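Tue 16 June

Woke at half five with the light and couldn't get off again, so I got up and did the tomatoes before breakfast. Two of the plants in the end bed have curled leaves. I think it's the cold nights. Dorottya thinks it's the feed. I pinched out the side shoots, tied in the tall one by the water butt and left the rest.

Porridge, then the letters. The one from Kelemen had come on Saturday and I'd put off opening it. They want 1,266 for the boiler, which includes the new pump but not the making good afterwards. I rang and asked what making good would come to, and the woman said it depended on the wall. I asked what it was about the wall it depended on and she said someone would ring me back. They hadn't by six.

Spent most of the morning on the translation. I'm on chapter 3 of the Skovurum book and it goes slowly. The author has a way of beginning a thought, leaving it for a page and a half about herring, and coming back to it as though you'd been standing there waiting. I quite like it as a reader. As a translator I have to keep going back to find out what 'it' is. There is a long part about the harbour office burning down in 1,948 words, or so I make it, and in English it has already come out longer. I did a page and a half before lunch and crossed out half of the half page.

The word that held me up was one for the kind of snow that falls off a roof in one piece. The village in the book has its own word for it and the whole December section leans on it. I tried 'roof-fall', then 'slide', then 'the drop'. I've put 'roof-fall' for now with a pencil mark beside it. Dorottya says readers will get used to anything by the third time they see it, and she may be right, but it has to get past the first time.

Lunch was the last of the soup with the heel of the loaf. Washing out on the line by one. It was dry enough to bring in at four, apart from the towels.

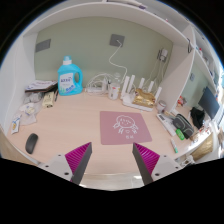
The desk with the pink mat on it.

In the afternoon I walked down to the library at Nekodham to take back the two dictionaries. One was no use at all. The other I would have kept for another three weeks if somebody hadn't reserved it, which surprised me, as I've had it out on and off for two years and never met anyone else's slip in it. I asked whether they could get me the older edition. They can, from Brurkovus, for a fee of 90 pence and a wait. I filled in the card.

Came back the long way, by the allotments and the lower road. They've cut the verge again, right down, and all the ox-eye daisies have gone with it. Same as last year. I said I'd write to the council then and didn't. The hedge on the other side is full of dog roses, and there was a wren going off in it like an alarm clock. Two boys had a go-kart on the hill by the chapel and the brake was one boy's shoe.

I bought eggs, matches and a lemon. Forgot stamps.

Dorottya Nyitrai rang just as I got in. Her sister is coming over after all, and she wants to know if I could have them both to supper on Friday. I said yes before thinking what I'd cook. Probably the fish pie. The sister doesn't eat mushrooms, or it might be that she only eats mushrooms – I must ask. We talked for an hour. She is reading my first two chapters and has got as far as the ferry. She thinks the grandmother talks too much like a schoolteacher. I said the grandmother was a schoolteacher, and she said yes, but not at home. I went back and looked, and I can see what she means. I've taken out 'therefore' in four places and let her say 'so'.

Did another half page after supper, mainly commas. My wrist is sore again, the right one, so I stopped at nine and listened to the end of the concert on the radio. Something for two cellos. I missed who it was by.

The sky was still light in the north when I put the bins out. I could smell somebody's honeysuckle. Slugs on the step, three of them, heading for the lettuces. I moved them over to the compost, though I expect they'll be back by morning.

Tomorrow: ring Kelemen before ten, stamps, ask about the mushrooms, bring in the towels.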